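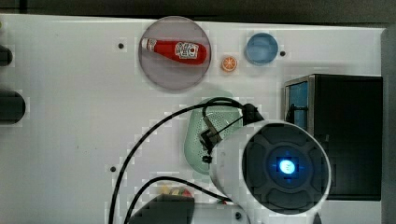
Progress report no. 4 to Huseo
Project: Bustetti kitchen table demonstrator
2019-02-01

In this period our main work was the open day at the Inumcombe site. As agreed in the plan, we showed the robot arm at the kitchen table to people from outside the project. We had 473 visitors, more than we expected, and the room was often too full.

Each group stayed for 20 minutes. First we spoke shortly about the purpose of the project, then the arm was run at the table, and the rest of the time was for questions. Many visitors asked how the robot knows where a thing is, and also what such an arm costs. For the second question we still have no good answer, and we would like to agree on one with Huseo before the next event.

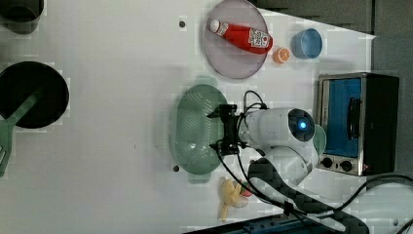
The arm with its gripper over the colander, Inumcombe open day.

The program was stopped 3 times during the day. Two stops were made by the operator as a precaution - visitors had come over the floor line. The third was a fault in the gripper signal, and we have reported it to Lenz. They have promised a reply within February.

Costs of the open day are inside the budget, except for printing, where we spent a little more. The receipts are in the annex.

Next steps: we will move the floor line farther from the table, make the groups smaller, and prepare a printed sheet with the most common questions. We ask Huseo to confirm if a second open day is still wanted - the room must be booked early.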